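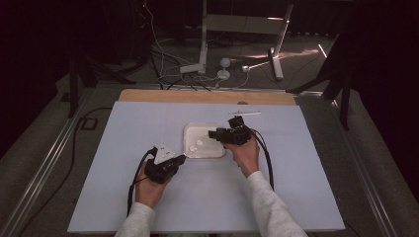
## 4. Setting up the seed tray and growing shelf

This section covers the first use of the Halside indoor growing shelf, from unpacking the parts to the first watering. It applies to the single-shelf model. If you have the double model, set up the lower shelf first and then repeat steps 4.2 to 4.4 for the upper one.

Keep this guide until the first crop is finished. The settings in section 5 refer back to the steps here.

### 4.1 Choosing a place

1. Pick a level surface that can hold the full weight of the shelf with wet trays on it.
2. Leave 5 inches of clear space behind the shelf so air can move past the lamp housing.
3. Keep the shelf out of direct sun. The lamp provides all the light the seedlings need, and a sunny window will dry the top of the mix long before the bottom.
4. Check that the power cord reaches the outlet without being stretched. Do not run it under a rug.

**Caution:** Do not place the shelf over a radiator or a floor vent. Warm air from below dries the trays unevenly and can soften the tray rims.

A kitchen or laundry room is usually fine. An unheated garage is not warm enough for most seeds between late fall and the middle of spring. Peas, spinach and some lettuces will come up in a cool room, but they take longer, and the mix has to be watched for mold.

### 4.2 Preparing the trays

New trays have a thin film left over from molding. It won't hurt the plants, but it makes water bead up and run to the corners.

1. Wash each tray in warm water with a small amount of dish soap.
2. Rinse twice. Soap left in the tray will foam when you water from below.
3. Let the trays dry fully before you fill them.
4. Look along the rim for cracks. A cracked outer tray will leak onto the shelf and should be replaced.

There are two kinds of tray. The outer tray has no holes and holds the water. The insert has slots in the base and holds the growing mix. Do not plant straight into the outer tray, even for cress or other quick crops. The roots will sit in water and rot.

**Note:** Trays from the older Custance shelf fit this model, but they are shallower. Use less water with them (see step 3 in section 4.4).

Trays that have been used before need more than a rinse. Scrub off any white crust with an old toothbrush and plain vinegar, then wash as above. If seedlings died in the tray last season, soak it in a weak bleach solution for 15 minutes and rinse until the smell is gone. Never mix the vinegar and the bleach, and don't use one straight after the other without a full wash in between.

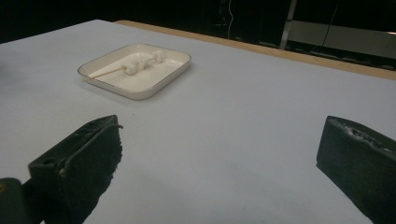
Su wrote to us after the last edition to say that the soak was the only thing that stopped her basil from collapsing at the soil line, and that she now does it every May before the second sowing, whether or not anything died. We think that is good practice for basil, tomatoes and snapdragons. For peas and beans it is not needed.

### 4.3 Filling and sowing

1. Put the growing mix in a bucket and add water a little at a time. Stir with your hand until the mix holds together when squeezed and only a drop or two comes out.
2. Fill the insert loosely to the top, then tap it on the table to settle the mix. Do not press it down.
3. Top up any low spots.
4. Sow the seed at the depth given on the packet. Very fine seed goes on the surface and is not covered.
5. Label the insert now. Pencil on a plastic label lasts longer than most markers.
6. Set the insert into the outer tray and slide both onto the shelf.

**Caution:** Garden soil is too heavy for these inserts. It packs down, drains poorly and brings in fungus gnats.

Seeds of the same kind should share an insert. Radishes are up and ready to thin while peppers are still under the surface, and the lamp can't be at the right height for both.

### 4.4 First watering

1. Lift one corner of the insert and pour room-temperature water into the outer tray, not onto the mix.
2. For the standard outer tray, use 700 ml.
3. For the shallower Custance trays, use half that amount and check again the next morning.
4. Wait until the surface of the mix darkens.
5. Pour off whatever is left in the outer tray.

If the surface has not darkened after 2 hours, the mix was too dry when it went in. Mist it with a spray bottle until it takes up water, then repeat the steps above.

After this, water only when the surface turns pale and the insert feels light. Lift it once right after watering so you know the difference — most people have it after the first week.

### 4.5 Lamp height and timer

Plug the lamp into the Hostar timer supplied with the shelf. The timer must be set to the current time before you set the on and off times, or it will reset itself when the power is interrupted.

1. Lower the lamp to the first notch above the tray.
2. Set the timer to run the lamp during the day and turn it off at night. Seedlings need a dark period.
3. Raise the lamp one notch each time the tallest leaves come within a finger's length of it.

**Note:** Pale, stretched stems mean the lamp is too high. Curled or bleached leaves mean it is too low. Move it one notch and wait a few days before you change it again.

For thinning and moving seedlings into pots, go to section 5.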